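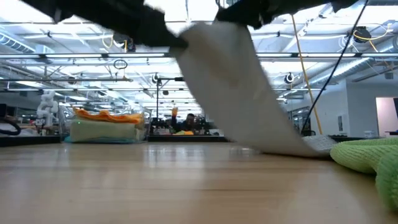 **Does the Kistier linen service cover kitchen cloths?**

Yes. Cloths, hand towels and dish towels are all billed by weight. Table linen is on a separate price sheet.

**How are items counted?**

They aren't. Bags are weighed at pickup and again at the Skarnville plant. If the two weights differ by more than 2 percent, the plant weight is used and the difference is shown on the invoice.

**What wash temperature is used?**

Cotton and cotton blends are washed at 160 °F. Microfiber is washed at 140 °F with no fabric softener - softener coats the fibers and reduces absorbency. Tag microfiber bags with the blue tie. 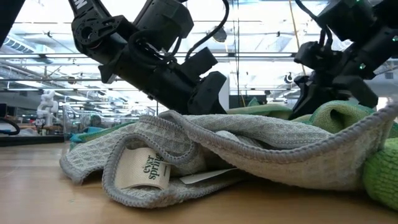

*Cleaning cloths, including a sage-green towel.*

**Can colored and white items share a bag?**

Yes, but sorting at the plant adds one working day. New dark items should go in their own bag for the first two washes.

**What is the turnaround?**

Standard turnaround is two working days. Fevley addresses are on the late truck, which leaves at 7 p.m., so bags must be at the door by then.

**Do cloths have to be folded before pickup?**

No. Empty the pockets of aprons and shake out crumbs. Folding makes no difference to the wash.

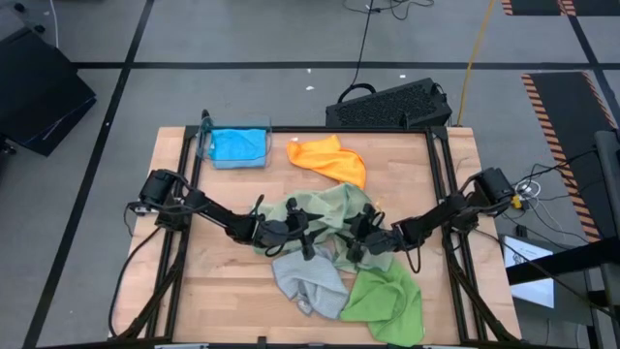

Liv Grønli writes that greasy cloths should also be kept out of closed plastic bags overnight, and asks for this to be added. Agreed - oily cotton can heat up in storage. Use the mesh bags and leave the neck open until pickup.

**Is there a weight limit?**

The limit is 292 pounds per pickup. Accounts above 4,000 pounds a month are moved to the Sharifi contract, with fixed truck times.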